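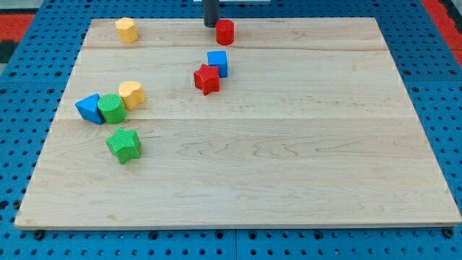 # Lokwood Yard parts - print files and decal art

Files for the O scale and HO scale detail parts I draw for the Lokwood Yard layout, mostly freight car bits and trackside clutter. You get the meshes, the decal sheets and a set of notes that started out tidy. The layout is freelanced, so if you model a real railroad you'll have to bring your own rivet counts.

## What's in the folder

- `gons/` - end panels, side stakes and drop-bottom latches for the Lornex 60-foot gondola
- `loads/` - scrap, tie bundles, wheelsets on cradles, one very optimistic boiler
- `shed/` - windows, doors and roof vents for the section house
- `decals/` - vector art for Vikedum & Western reporting marks, in white and in a yellow I now regret
- `old/` - please don't print anything in `old/`

The gondola is the reason the rest exists. I needed end panels, then I needed something to put in the car, and then the car needed somewhere to be unloaded.

## Scale and units

Everything is in millimeters at HO size. The O scale versions are in folders ending in `_o` and were redrawn, since a grab iron blown up from HO looks like a handrail at a bus station. The `shed/` parts come in HO only.

Don't rescale to N. The ladder rungs vanish and you get two sticks.

## Printing

1. Use resin for anything in `gons/`. Filament is fine for the loads, where the layer lines can pass for rust if you squint and weather heavily.
2. Supports are already on the files marked `_sup`. Leave them alone in the slicer.
3. Tilt the end panels. Flat on the plate they come out shaped like potato chips.
4. Wash, let dry, clip the supports, then cure. I've done it in the other order, and the brake wheel is still somewhere in the carpet.

A full gondola is 18 parts, counting the brake wheel. Print 2 brake wheels.

## Decals

The sheets are sized for clear film. White lettering needs a printer that can lay down white, or a patient friend who owns one. Road numbers run from V&W 13 upward in no sensible order, and the font is my own tracing of a faded sign, so the 8 leans a little.

Gloss coat first, decal second, flat coat last.

## Known problems

- The left and right stakes are named backwards. Fixing it would break everybody's saved plates, so now it's a tradition.
- `boiler_03` has a hole in the mesh near the firebox. Most slicers patch it.
- The Poojary-pattern trucks have been promised for a while. They remain promised.
- Coupler pockets fit the short-shank couplers I use. Yours may want a file and some bad language.

## License

Print them for yourself or your club, change whatever you like, and keep this README with the files. Please don't sell the prints. If you fix the stakes, rename your copy.

Last updated Sat 5 February.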